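Small bottles, big headache: what a month of failed grasps did for our policy

4 min read

So I finally have something to write about the bottle project! If you've been reading since we moved to Drarkerbridge, you know I've been grumbling about glass for a while. Our two-arm setup (we call the whole thing Skulora, long story) was doing fine on blocks and sponges, and then I put little bottles on the table and everything went downhill.

The old recipe was plain imitation learning. One of us drives the arms by hand, we record it, and a network called Wyss learns to copy the motion from the camera views. We had 421 demos of picking up small items and putting them away, and I was pretty proud of that pile. Trouble is, every single one of them was a good demo. I'm a neat freak when I drive, so if I fumbled a grasp I threw the recording out and started over.
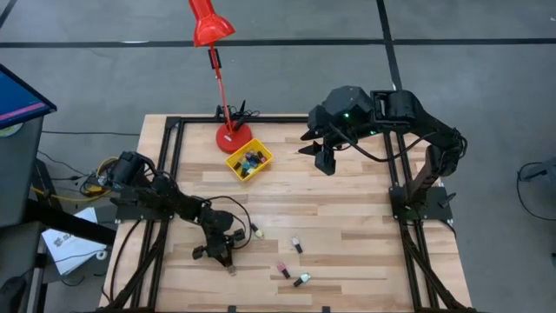

Drarkerbridge Robot Diary

Guess what a policy does when it has only ever seen perfect grasps? It closes the fingers a hair too early, nudges the bottle, and then carries on as if it had the thing -- lifting nothing, traveling across the table, opening up over the tray like a proud waiter with no plate. Bottles roll when you touch them, so a small miss turns into a big one fast.

The fix we tried in November is pretty simple. I went back and recorded the fumbles on purpose. I'd drive a gripper in slightly wrong, bump the bottle, back off, look again, and come in from a better angle. Then we cut out the bad part (the bump itself) and trained only on the recovery, so the network learns how to get out of trouble without learning how to get into it. My office mate still thinks the cutting is overkill and that it would all wash out with more data. We have a bet going.

I trained 3 versions with different random seeds, and all of them picked up the retry habit. They back off! They go again! I yelled loud enough that people came over. The part I didn't expect was that it carried over to bottles of a size we never practiced recovering from, though the big ones are still slower and I don't have a good number for that yet. 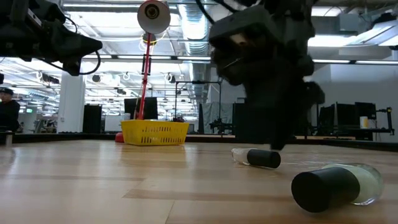

Worine asked in the comments last time whether the policy really notices a miss or just repeats the motion on a timer. Fair question, and I had the same worry. So I ran seven trials where the first grasp was clean, and it never went back for a second try in any of them, which makes me think it's reading the cameras. Seven is a tiny number, I know. I want to run a lot more before I put that in a paper.

Next up is mixing in recoveries where both arms have to help, and fixing my labeling script, which eats the last clip in every folder.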